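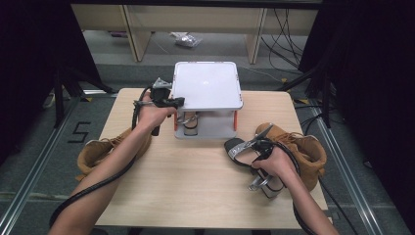

Which pair goes underneath, the boots or the sandals?

The sandals. A strapped sandal is low enough to slide into the open shelf below the top panel, and the heel does not catch if the shoe goes in toe first. Boots are stored on top or beside the unit, as described in 4.3.

Section 4: Loading the Plinero shoe stand

4.1 Before loading

The stand must be fully assembled (Section 3) and placed on a level table, shelf or floor. Check that each leg is pushed home into its socket. A leg that is not fully seated will lean when weight is put on the top panel.

1. Press down on each corner of the top panel in turn. There should be no rocking.
2. Wipe the top panel and the surface beneath the shelf with a dry cloth.
3. Lay all the shoes to be stored beside the stand. Tall boots may be laid on their sides until needed.
4. Brush off loose dirt. Suede must be brushed dry. Do not use water or polish.

CAUTION: Do not load the stand while the legs are being adjusted.

4.2 Placing sandals and low shoes in the lower shelf

1. Fasten all straps and buckles. A loose strap can wrap round a leg and pull it out when the shoe is removed.
2. Hold the sandal across the front strap, not by the heel.
3. Lift it clear of any shoes lying on the table before moving it towards the stand.
4. Lower the sandal to the height of the opening and slide it in toe first until the heel is inside the line of the front legs.
5. Place the second sandal next to the first, facing the same way.

Note: Block heels up to 7 cm fit under the standard panel. For higher heels, fit the Hutell extension legs (part 606, sold separately).

Note: Metallic finishes mark easily. Where both sandals have a metallic strap or heel, place a sheet of tissue between them.

4.3 Placing boots

1. Loosen the laces enough for the upper to stand without folding, then tuck the lace ends inside the boot.
2. Stand the boots upright on the top panel, heels to the back.
3. If the uppers will not stay upright, fill them with crumpled paper or lay the boots flat beside the stand with the soles facing outwards.

CAUTION: The maximum load on the top panel is 5 kg, spread evenly. Do not stack a second stand on a loaded one.

Light suede can pick up dye from dark straps and linings. Keep tan or cream boots from resting against black shoes for long periods.

4.4 Removing shoes

Take the boots off the top panel first. Sandals can then be drawn straight out of the lower shelf by the front strap. Do not tilt the stand to tip them out.

4.5 Faults during loading

Stand rocks when boots are added: a leg is not seated. Unload, turn the stand over and repeat step 6 of Section 3.

Sandal stops part way in: a buckle is standing proud, or the heel is too high. Withdraw the shoe and check the buckle, then measure the heel.

Top panel bows: the load limit has been exceeded. Remove the boots and leave the panel empty overnight. If it does not return to shape, order a replacement panel.

For spare legs and panels see page 49.

Text revised March 2020. Checked by A. Quinlan.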